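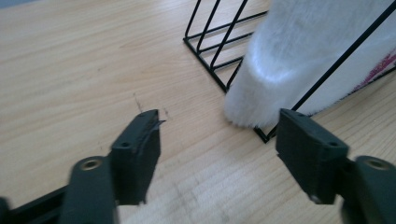 Black wire rack on the worktable, white pile piece with the pink edge resting in it.

Cristóvão Loureiro
Thread on drying and storing small long-pile textile pieces (faux fur, plush, duster heads, slipper uppers). I repair these for a living and the rack question comes up every week. Notes from the bench follow.

Cristóvão Loureiro
First, the rack. Thin round rod, black, open base. The rod diameter matters more than the spacing. Thick rod flattens a wide stripe of pile, and on acrylic that stripe can take a day to recover. Thin rod leaves a narrow line that brushes out in two or three strokes.

Cristóvão Loureiro
Slanted rods work better than upright ones for anything soft and rounded. The piece leans and spreads its weight over several contact points. On upright rods the same piece slumps into the gap and the backing folds. A folded backing keeps the crease.

Cristóvão Loureiro
Note the lower end touching the table. Fine for storage. For drying I lift it clear, usually by turning the piece end for end or moving the rack onto a second one. Fiber in contact with a flat surface dries last and dries clumped.

Cristóvão Loureiro
The tabletop is pale wood and marks easily. There is a short dark line on it near the rack that I keep meaning to check. Could be a scratch, could be a hair. If you work with white pile, wipe the table before anything goes on it. White fiber collects whatever was there before.

Cristóvão Loureiro
Washing, since people will ask. Lukewarm water, a small amount of plain detergent, no softener. Softener coats the fiber and it looks good for a week, then it holds dust. Press the water out between two towels. Do not wring. Wringing twists the knit backing and the pile never lies in one direction again.

Cristóvão Loureiro
No heat. Acrylic and modacrylic tips curl well before anything visibly melts. I have a tin of failed samples from a hair dryer test in May and every one has the same dull, crimped end. A fan on low across the rack is enough.

Cristóvão Loureiro
Pink next to white is the part that worries customers. Test it dry first with a white cloth, then damp. If the damp cloth picks up color, spot clean the white only and keep the band out of the water. Store it with the colored side up so nothing can migrate down into the white.

Cristóvão Loureiro
Lighting. Strong light from above makes white pile look slightly blue and hides yellowing along the top. Check color from the side, or turn the piece over and look at what was in shadow. I have sent work back with a cream patch on it for this reason. Once.

Cristóvão Loureiro
Brushing. Wire slicker with the pins bent back a little, short strokes, tips first and then down toward the backing. Hold the base of the fiber with your other hand. If you start at the root you pull out fiber that was still anchored.

Cristóvão Loureiro
Someone on the Toronska forum recommended counting brush strokes and posted a log running to 1,776 of them on one sample. Interesting reading. I stop when the brush comes away clean.

Cristóvão Loureiro
Rack sources. I have used a Marinho file sorter and a Kimavum dish rack. Both work. The dish rack came with rubber feet, which I removed because they left gray rings on the wood. Check the weld points on any rack with a nylon stocking over your hand. If it snags, file the spot and touch it up with enamel.

Cristóvão Loureiro
Let the enamel cure for a full week before white goes near it. Dry to the touch is not cured.

Cristóvão Loureiro
Load: one piece per rack while damp. When fully dry I will put two side by side if the colors agree. Anything long gets its own rack regardless of weight.

Cristóvão Loureiro
Reply to a few DMs at once. Yes, a mesh sweater dryer works, but the mesh prints a grid on dense pile. No, I don't use clips. No, cornstarch is not a substitute for washing, and it is hard to get out of a knit backing.

Cristóvão Loureiro
Backing repair gets a separate thread, probably Tuesday evening. It will cover ladder stitch, seam allowance on stretched knit, and why I gave up on the Serkov fabric glue.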